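16 Apr 2026, glaze bench

Okay, so the Irnorari celadon is finally behaving! I mixed a fresh bucket this morning (2870 g dry, sieved twice because the first pass left grit all over the mesh) and it went on smoother than anything I got out of the August batch. That one crawled on every foot ring and I still have the shards in a box under the sink.

Settings for whoever picks this up: Kurkine stoneware body, bisqued to 1064 C, then a 2 second dip, shake, and straight onto the rack. I tried a longer dip on one tile and it ran right down to the cookie, so don't bother. Wipe the feet before the glaze goes chalky, it's a pain afterward (ask my thumbnails).
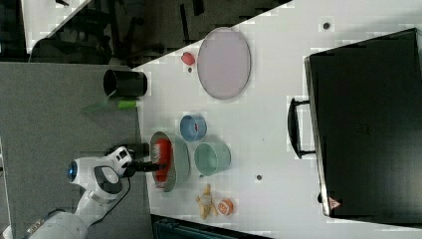
*Gray-green oval bowl with the red-bristle brush, pinkish-lavender oval plate behind.*

Still fighting with the pale end of the range. The Tastberg stain goes muddy as soon as I push it, and I can't tell if that's the stain or my zinc. Next round I'll leave the zinc out completely and run 17 tiles, same clay, same shelf, with the cones where I can see them this time!

Also the Park kiln is reading hot again on the lower shelf, and I think the thermocouple has slipped. I moved the witness cones down one level and wrote the new positions on the lid in pencil, so please don't wipe it.

To do: order more 80 mesh, relabel the two white buckets, find the good scale.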